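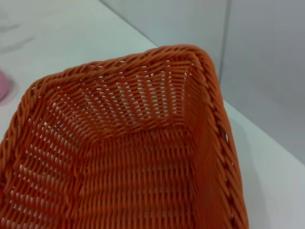 Grallska, March

I've been looking for something to keep on the kitchen table for the mail and the dish towels, and I settled on an orange basket. It's the plastic rattan kind, rectangular, with a thick braided rim. I was going to get a plain one from Flinar, but theirs had thin wire edges that dig into your hands when the basket is full.

The orange is brighter than I planned on. Against the white table it's the first thing you notice when you come in. I've gotten used to it.

Vastadska had it for 40, and the shipping was free. I had a wicker one before this and it shed little pieces all over the floor for two years. It went out with the trash in January.

The weave has small gaps in the sides, so crumbs and pen caps may get through. I cut a piece of shelf liner for the bottom. For cleaning, I plan to use lukewarm water, a drop of dish soap and an old toothbrush along the braid.

Next I need to do something about the recipe clippings. I have 464 of them in a shoebox and they won't all fit in here.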